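Lie kit, notebook, August
Table day, started just after lunch

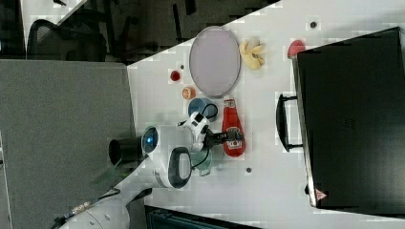

So the big question is still the plate. It's a lovely plate, I like the lavender-grey and I like the darker rim, and it is a complete pain to pack. Everything else in the kit will go more or less anywhere you push it. The plate goes one way, flat, and once it's in there it decides where everything else lives. I've been treating it as just another item on the list since we started and I think that's been my mistake the whole time. Start with the plate, fit the rest around it. Writing that down in plain words so I don't wander off and begin with the cups again.

For whoever picks this up after me: the Lie kit is the table set that goes out to Wakport for the kitchen sessions. Plate, cups, mug, ketchup, fruit, a few bits that haven't been agreed yet. It gets unpacked onto whatever table they've got, used all day by people who have never seen it before, and packed up again at the end by somebody who is tired and wants to go home. That last person is who I'm thinking about today. If the packing only works when I do it, it doesn't work.

Measured the inside of the case: 47 cm on the long side. I had 49 written on the inside cover of this notebook, no idea where that came from, possibly I measured the outside, possibly I measured a different case altogether. Crossed out now. The plate clears it along the length with enough room for a strip of foam at each end, but going across is another story, there's no slack to speak of once the lining is in. So lengthwise it is. Done, decided, moving on.

Foam. The Batutell sample finally turned up (in a box big enough for a microwave, for one sheet!). It's the denser of the two grades and it cuts really nicely with the long blade if you don't rush. If you do rush, you get a sort of chewed edge, see the offcut I've taped to the back page. The softer grade is easier to push things into but it doesn't spring back after a few goes, and I could still see the shape of the mug in it the next morning. I'd go dense for the bottom layer under the plate and soft on top, where it's only stopping the lid from rattling things. Need to ask Savita if we can order mixed. She'll know, she did the last order.

Cups next. The small red one nests inside the blue one, in my hand, with a bit of a gap, and I got very excited about this for ten minutes. Then I tried it the way a person would really do it, which is drop one in the other and shove, and they stick. Not badly, a twist gets them apart, but I can picture somebody at Wakport yanking and sending one across the room. A scrap of tissue between them fixes it and will be lost on day one. I think they go in separately. It costs us a pocket but I'd rather lose the pocket.

The green mug is a different kind of problem, it's the handle. Cut a round hole and the handle fights you. Cut a round hole with a slot for the handle and it only goes in one way round, and then you need somebody to notice the slot. I cut one of each out of scrap. Left both on the bench and asked Savita Tiwari to put the mug away without telling her anything, and she went straight for the slotted one, so there you go, that's my entire study. I'd like to try it on someone who hasn't spent half the summer looking at this mug.

Ketchup. OK, a lot of feelings about the ketchup. First I wanted it standing up in the case, label out, very handsome when you open the lid. Too tall, obviously, the lid won't close. So it lies down. Lying down it rolls if you give it any excuse, and the cap is the bit that takes the knock when it does, so the cap end wants a snug fit and the other end can be looser. On the table it's the same conversation. Do we hand it over standing or on its side? The session sheet just says "ketchup on table" and I've seen it done both ways, and people treat the two quite differently. Standing, they reach for it without looking. On its side they stop for a second and sort of work out where the cap is before they pick it up. Neither is wrong, but we should pick one, or say on the sheet that it's up to whoever is setting out. I've put a question mark next to it.

Side note, we said no actual sauce anywhere near the carpet. Keeping that rule. I like this carpet about as much as anyone can like gray carpet and I do not want to be the one on my knees with the sponge.

Fruit. Banana stays. Everyone knows what it is from the doorway, it's yellow against a white table, it's the easiest thing in the kit to ask for by name. It is also the first thing everyone picks up to play with, and it keeps ending up in people's hands when we're trying to talk about something else (me included, I had an entire phone call with it). It wants to sit beside the plate in the case, following the curve, and when I tried that it fit so well I felt quite smug. Only trouble is that now the plate can't slide at all at that end, so if the foam is even slightly thick there you have to take the banana out to get the plate out. Which may be fine! You're unpacking the lot anyway. Leave it and see if anyone complains.

The little orange one I keep going back and forth on. It's small, it gets lost next to the cups, and I've had it in three different pockets. Current thinking is that it goes in the same pocket as the red cup, with a little divider. I'll cut the divider tomorrow when the good ruler is back from wherever it went.

Then the layout. Starkinik's version of the session sheet has everything in a grid, with the plate in the middle like a formal dinner. I've never liked it. Nobody's table looks like that. I tried the plate up at the far end with the small things bunched between it and the table edge, and I found it much more like a table somebody has been sitting at. The cups end up near each other the way cups do. You do have to think about the edge a bit more, a small cup close to the edge makes me nervous every time somebody walks by with a bag. Might say a hand's width in from the edge on the sheet. That's easy, everyone has a hand.

Other thing about the layout, and I'm putting this in because it bugged me for an hour: the case takes up a ridiculous amount of table. I'd been happily drawing plans on squared paper with the full tabletop to play with, and of course in real life the case is right there eating a huge chunk of it, and everything has to happen on what's left. On the floor it's a trip hazard, on a chair it slides off. So the plan should just include the case as one of the things on the table, handle side toward the objects so you can grab it without leaning over everything. I'll redraw. I'm a bit annoyed I didn't think of it in July.

Also the table needs a proper wipe before we do this again. There are little dark specks on it and against the white they drive me up the wall. I picked at one with a fingernail and then forgot to go and get the cloth.

Packing runs, the timed ones. First go with the dense foam and no labels took me 7 minutes, and that was with me putting the plate in last out of habit and having to take it all out again (see page one of this entry, where I told myself not to do that). Second go, plate first, 4 minutes and everything closed without leaning on the lid. I'd be happy with that for a stranger. I'd be happy with 7 for a stranger too, to be fair. What I don't want is the thing where the lid nearly closes and they sit on it.

Labels. Savita wants pictures in the pockets, I want words, and we had a very civil argument over tea. Her point is that half the people unpacking won't read it. My point is that a drawing of a cup in a pocket doesn't tell you which cup. She said color it in then. Annoyingly good. So: a simple outline, colored in, no words, and a printed list in the lid for those of us who like a list. I've said I'll do the outlines, which was a rash thing to say given my drawing. My banana looks like a boomerang.

Things I haven't sorted and would like someone to have an opinion on:

Whether we carry a spare ketchup. It's the one item I can see going missing, people just put it back in a fridge without thinking.

Whether the red cup is too small. I've had it written down as too small, then fine, then too small again. Savita says fine.

What happens to the lining if Wakport keep the case in that storeroom of theirs over the winter. Batutell's leaflet is no help on that at all, it's mostly about stereo equipment.

Whether we need a cloth in the kit. I think yes. See specks.

Tomorrow: cut the real bottom layer, plate first. Do the divider. Redraw the table plan with the case on it. Email Starkinik about dropping the grid and be nice about it, somebody over there obviously spent time on that grid. Find ruler.

Later, 5 pm. Ruler was in the foam box. Cut the divider after all, and it's 2 mm too wide, so I'm trimming it in the morning when I can see straight.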